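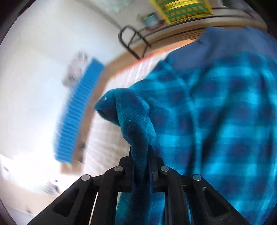

Starura opens its doors in Skasitz, and I get to squeeze a gripper

I have lived in Skasitz for most of my life and walked past the old Mazza building more times than I could tell you, and until this month I had never once been inside. It went up in 1866 (the year is cut into the stone over the side door, you can see it from the bus stop) and people my parents' age still call it the mill. For the past while it has been home to Starura, the robotics company, and apart from a small sign and a lot of bicycles out front there hasn't been much to tell you what goes on in there. So when they announced an open day I was in line early, with a coffee, feeling a little silly because the line was already down the ramp.

They were letting people in from 10 a.m. in groups, every half hour, and I got the second one. You get a paper sticker with your first name and a pair of the world's least comfortable safety glasses for the workshop part, and then you're handed off to an engineer who walks you around. Ours talked very fast and was clearly having a great time.

What Starura is working on right now is clothes. Picking them up, turning them the right way out, folding them, putting them on a pile. The arm that's supposed to do it is called Stutus, and it's the reason most of us were there, but the tour makes you wait for it. First you go through the room where the people do the folding.

I loved this room. The way they teach the thing is by having a person do the chore with a gripper in hand, two black fingers on a set of linkages that close when you squeeze, and a camera riding along with it to record the whole business from right up close. The woman at the table I ended up at was working on a big blue plaid thing, a fuzzy fleecy one, the kind of cloth that looks like it wants to be left in a heap. She'd pinch a bit of it, lift, swing it over, let go, pinch the next bit. I asked her if it was hard and she said the first week your hand is sore and after that you start wanting to pick up your breakfast with it.

Then we got to try! There were two grippers out for visitors and everybody got a few minutes. I would like to report that I was good at it. I was not. The fingertips are narrow, and I kept going in at too flat an angle and pushing the cloth along instead of getting hold of it. The trick, according to the engineer, is to come down on a wrinkle and let the wrinkle come up between the tips. Once I quit trying to grab an edge and went for a wrinkle, I had it on the first try. A kid next to me, maybe eight years old, folded a dish towel in thirds in the time it took me to find the corner of mine, and her dad gave me a look of real sympathy.

Fleece is apparently a favorite with the people who do this all day, as it's thick enough to get a good pinch on. Thin slippery stuff is what they dread. Somebody in our group asked about fitted sheets and the whole table groaned. There is a shelf of garments along the back wall, all washed and hung on plain hangers, and they swap them out so that the recordings don't end up being the same T-shirt over and over. The engineer told us they had 787 different items in the collection as of that morning, including a donated bag of baby clothes that has been (his words) a nightmare. Tiny sleeves.

They also don't want tidy backgrounds, which surprised me. I'd imagined a white lab bench. But the engineer said a robot that has only ever seen a clean table is going to be lost the first time it meets a real one with somebody's stuff all over it, so the recordings get made in among whatever's lying around, and the lighting gets changed a lot too, some of it dim and some of it glaring. I thought of my own kitchen table and felt like I could be a valuable contributor.

A man behind me wanted to know why they don't skip all that and steer the robot arm itself with a joystick. Good question, and I got the feeling they hear it a lot. They do some of that, it turned out to be slow going, and an arm is heavy and bolted down. The hand-held ones go in a backpack. A person can fold something with one at close to a normal speed, and then take it into another room and do it again there.

On to Stutus. You go down a metal staircase to what used to be the loading floor, and there's a taped line you have to stand behind and a guy with a big red button whose only job is the big red button. The arm sits at one side of a table and it is smaller than I was expecting. I think I had car factory in my head. It's closer to the size of a tall floor lamp, and when it's waiting it holds itself bent over, looking down at the table, which made several of us say "aww" out loud.

The first demonstration was a hand towel, which went fine. Pinch, lift, over, pat, again, done. People clapped. The second was a T-shirt, and this one was more exciting to watch than I can really justify in print. It took hold of a sleeve and lifted it, and put it down, and lifted it again in nearly the same spot, and put that down too. A long pause. The engineer didn't say anything, and I noticed he was leaning. Then it went around to the hem and started over from there, and from that point it got the whole shirt folded and squared off on the pile with one sleeve sticking out a little. Huge applause. I clapped for a robot folding a shirt worse than I do it and I meant every bit.

The third was a sweatshirt with a hood and I'm sorry to say the hood won. It folded the body over nicely, lost the hood off the side of the table, tried to go after it, and the red button guy got to do his job. They were very relaxed about it. Of the 60 attempts they'd run with hooded things the week before, the arm had finished 33, and the engineer said that number straight out without any of us having to drag it from him. I appreciated that. He said in January it couldn't do hoods at all.

There was time for questions after that and they went where you'd expect. Will it take jobs? The answer was that they're mostly talking to care homes and a hotel laundry, places that have trouble keeping people on the folding side, and that anybody who has seen Stutus with a sweatshirt shouldn't be worried for this year. One woman who works in a laundry herself wasn't too satisfied with that and said so, and she asked what happens the year after. The engineer said he didn't know. They talked some more off to the side once the group broke up, and I'd have liked to hear that conversation, but the next group was coming down the stairs.

Somebody else asked how much it would cost to have one at home. No number on that one, just a laugh. Somebody asked if it does socks. It does not do socks yet. Matching them is fine, I was told, but balling them up takes two hands, and a second arm is being put together in the back (we saw a piece of it through a window, no touching).

And what about the recordings, do they see people's faces? I asked this one myself. The camera points down at the fingers and whatever they're holding, so it's hands and laundry for the most part. Anything that shouldn't be in there gets flagged by the person who made the recording before it goes any further. Visitors could opt out of having theirs kept by ticking a box on the sticker sheet. I let them keep mine. If Stutus ever goes in flat and shoves a towel clear across the table, you'll know where it picked that up.

A few practical things for anybody who missed it. Starura told us they'll be doing another open day in the spring, same building, and that the groups will be smaller so that everybody gets longer with the grippers. It's free, but you'll have to sign up ahead this time, and the form is going up on their site and on the board at the Skasitz library. Come in by the side door under the stone, not the front. The staircase down to the loading floor is steep and has open treads, but there's a freight elevator if you ask for it, and two people in our group rode down in it and said it was the best part. Kids are welcome upstairs at any age. For the Stutus floor they need to be six or older and stay behind the tape. Parking is hopeless, take the bus.

They're also looking for part-time folders, by the way. Paid, four-hour shifts, mornings or evenings, and no experience required beyond having done laundry. I took a flyer. It's on my fridge. They'd like old clothes too, clean ones, any size, and they especially want anything with a hood or a lot of buttons, and the drop box is just inside the side door until 6 p.m. I went home and pulled out a bathrobe I've been meaning to get rid of, with a belt that falls out of its loops whenever you pick it up, and it's going over there tomorrow.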